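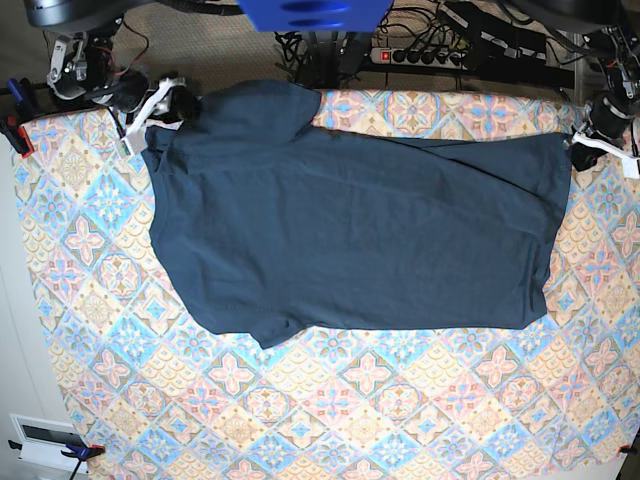
Wed 22 January

Went to hear the new string quartet at Fullow Hall after all. The program note promised 62 minutes of "radical stillness." I got a lot of long low notes and a cellist tapping the wood. The hall seats 900 and I'd say the back half was bare, whatever the Leltden paper prints tomorrow.

The slow part had one good tune, which it dropped fast. People stood up at the end. They stood up in October too, for that awful piano thing. My ticket was 20 and the coat check was extra.

Brirkano plays the same piece next month. I'll wait for the recording, and maybe not buy that.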